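Week 6 handout: Keeping a grasp while the arm moves
Course notes by Refilwe Rampersad
Jirthorpe simulation lab, practical part of the perception and control module

Last week we stopped at the moment when the fingers close. Many groups asked me why their controller reports a good grasp and then the planner refuses to move. These notes try to answer it. Please read them before you open the Le Roux repository again, because I changed two of the config files in April and the old copies on your laptops will not work with them.

1. Two views, two jobs

We use a wrist view and a side view in this exercise. The wrist view turns with the hand, so the fingers stay in nearly the same pixels all the time. This is very convenient for masking. You make one finger mask per opening width, and you save it in the masks folder. The side view does not move with the hand, and from it you get the direction of the object compared with the table and the other things in the world.

The mistake I see most often is to estimate the length of the object from the wrist view. A long object can leave the image at the top, and then the bounding box only tells you where the image ends. Your code should check if the box touches the border. If it does, mark the length as unknown and do not write a number. Students do not like the word unknown in their output, but the planner can work with it. With a wrong number it can not.

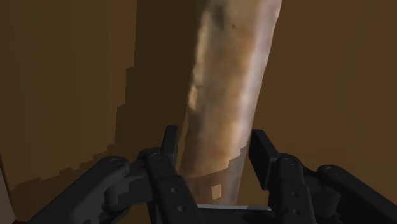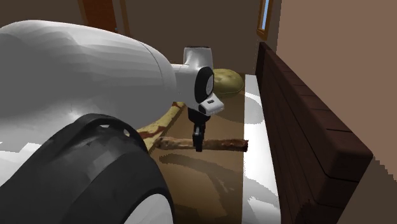

Perception and state estimation

For a held object we keep a small state: the pose of the object in the hand, the opening of the gripper, and one flag for "held". The flag must not come from the wrist view alone. From a view along the fingers, an object between the jaws and an object held by the jaws look very similar. Use the joint reading of the gripper and compare it with the commanded opening. When the difference stays above the threshold for 84 control steps, you may set the flag.

Be careful with color thresholds in this world. The stick is brown, the surface below it is brown, and the back wall is brown too. A simple threshold in hue gives you one big region with everything inside. Two groups solved it with depth, one group with the segmentation output of the simulator. Both are accepted for the practical, but write in your report which one you used.

Shadows are the other problem. The renderer draws them with hard stair-step edges, and an edge detector finds these steps very strong. In my own test the line fit had 244 inliers and most of them were on a shadow border - the result looked clean and it was wrong. Increase the shadow resolution if your machine allows it, or remove edges where the depth does not change.

Planning with the object attached

After the flag is set, call attach_object before you ask for a new path. If you forget this, the planner thinks the hand is empty and it will happily turn the wrist with a long stick through the furniture. The collision shape can be a capsule. When the length is unknown, take the value from the side view and add a margin of 70 millimeters on each end.

The first motion after grasping should be a straight lift. The held stick starts very near the surface, so also a small rotation at this point can bring one end into contact. Lift first, then rotate, then travel. In the Plemov planner these are three separate calls, and I ask you to keep them separate, even if the combined call seems to work on your seed.

Timeout for each call: 155 milliseconds. When a call fails, log the start state and the attached shape. Without these two I can not help you by email.

To hand in

One script, one log file, and a page of text on where your held flag changed and why. Put everything in the Sosside folder under your group number. The office hour is at 3 pm in the usual room.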